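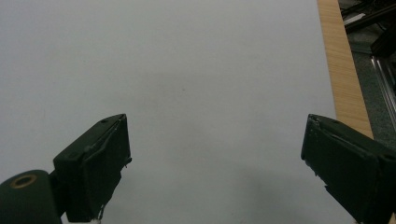 Home Articles Automation Opinion Archive Contact

Wiping Is Not a Solved Problem

August 2023

Every few weeks a video circulates in which a two-finger arm folds a towel or loads a dishwasher, and every few weeks I am asked whether the chore robot has arrived. My answer has been the same for three years. Pick-and-place has arrived. Chores have not, and the gap between the two is wider than the videos suggest.

Take the plainest job in any kitchen or shop: clearing and wiping a white tabletop. Clearing it is mostly grasping. The arm finds a cup, closes on it, moves it, lets go. Success is easy to score, which explains why so much published work looks like this.

Wiping is harder to score. A single dark speck on a matte white surface may be a crumb, a scratch, a pen mark or a flaw in the coating. A person settles the question with a fingertip in less than a second. A parallel gripper with rigid fingers has no fingertip in that sense. It has a closing force, a position reading and whatever its camera reports. From above, a faint mark and the edge of a soft shadow can differ by a few gray levels, and the gripper's own fingers cast shadows of that kind wherever they go. The policy must learn to ignore its own shade while still noticing dirt. Most are never tested on this.

In July I read the trial notes for the Rurov bench arm, which the Gerinel shop ran on end-of-shift cleanup. The task list had 12 items. The arm completed 9 of them without help, a respectable result. The other three were wiping the bench top, picking up a washer lying flat, and checking that the job was finished. These were also the items that took a human the least time.

The flat washer deserves a note. Blocky fingers approach a thin part from above and meet the table first. If the controller is stiff, the tips take the load, the coating chips, and the contact geometry drifts from the model. If the controller is soft, the fingers slide over the part. Ragab sells a thin replaceable nail for this purpose and it helps, but it also bends, and then someone has to change it. Maintenance of the tool is a chore too. It rarely appears in the accounting.

Supporters of learned policies will say that more demonstrations fix all of this. They are partly right. Hand-held gripper rigs have made demonstrations cheap, and the variety of tables, floors and lighting in training sets has improved a great deal. What the data still lacks is the dull end of the distribution: the clean table where the correct action is to do nothing. A system trained mainly on tables with objects on them tends to find an object. I have watched a Guvano unit make repeated closing motions over a bare surface until its timer expired.

I would like to see vendors report two more numbers. The first is the rate of unneeded actions on a surface that is already clean. The second is minutes of human attention per hour of unattended work, including resets. A machine that does well on both can be sold as a household appliance. One that reports neither is a grasping demonstration, and should be priced as such.

Related articles
What a Force Sensor Adds to a Cheap Arm
Towel Folding and the Reset Problem
Reading a Success Rate
Fingertip Wear in Parallel Grippers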